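**Residents' parking and EV charging on Mokton Road: has anyone read the new council rules?**

**tilde_mokton**
Good evening to all. The council has put up the notice for the low emission zone, and from July the older diesel cars must pay 3 pounds each day to enter the centre. My van is included. I am not against clean air, my daughter has asthma. But I have looked for a charging point near my street and the closest is behind the Gokomau supermarket, where you may stay only 90 minutes. How is a person without a driveway supposed to change to electric?

**Brakedust**
You aren't. They want you on the bus.

**kerbside_kes**
There is a grant, tilde. 2,125 pounds towards a replacement van if yours was registered in the borough before the notice went up. The form is on the council site under "Business", even if you are a private owner. Took me ages to find.

**tilde_mokton**
Thank you, I did not know this. I will fill in the form on Tuesday, when I am free. Does the grant also cover a used electric van? A new one is far above what I can pay.

**kerbside_kes**
Used is fine, as long as the dealer is on their list. Charpentier is on it, I checked.

**Brakedust**
2,125 doesn't touch the sides. And 107 lamp post chargers promised for the whole borough. We have 900 homes on the Mokton estate alone, do the sums.

**plumtree**
I disagree a bit with Brakedust. Most people here do not drive every day, so you don't need one charger per home. The bigger problem is the price. Revosance runs the lamp post ones and charges more than double what I pay at home.

**Brakedust**
Easy to say when you have a home socket.

**plumtree**
Fair point. I still think the zone is right, but the price should be the same for everybody.

**tilde_mokton**
I agree with plumtree about the price, and I will write this in my reply to the consultation. It is better to send your own words than to copy the template letter — I have heard that the copied ones are counted as one.
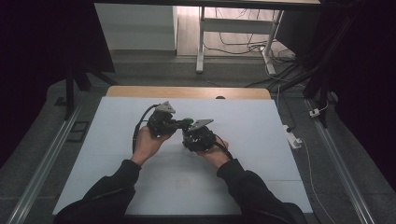 *Both grippers over the white board, the green part in between.*

**plumtree**
Thanks tilde, nice and clear. Do you know when the consultation closes?

**tilde_mokton**
At 5 pm on the last day of the month. The paper form must arrive by then, so please do not post it late.

**kerbside_kes**
You can also hand it in at the library desk. Ask for a receipt.

**Brakedust**
I'll send mine in. Still won't be buying a new car.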